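Loading the dishwasher so that cups come out clean

Most complaints about cloudy or gritty cups come down to how they went in. Dwynwen Ruddock and I have worked through this in our own kitchen, and the method below takes very little extra time.

1. Clear a space by the sink. If you are preparing vegetables the same evening, keep them in one basin and do the cups over the other.

2. Tip out any dregs and scrape off food. A full rinse is not needed.

3. Open the door fully and pull the rack out before you pick anything up.

4. Carry cups to the rack one at a time if they are tall.
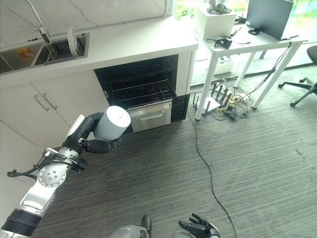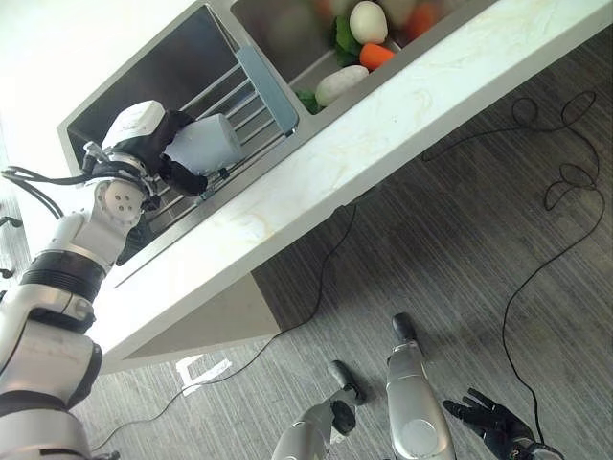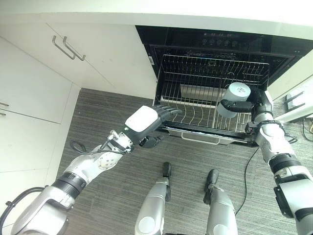 5. Put each cup in upside down, leaning slightly, with a gap between it and the next one. Rows of tines are meant for plates, so a wide cup may sit better along the side.

6. Spin the spray arm by hand. If it catches on something, move that item.

7. Add the tablet. We use Dosulard, and 2 is too many for a half load.

Check the filter every couple of weeks. Ours had not been touched since February and it took a good soak to get it clean.

Mohsin Rizvi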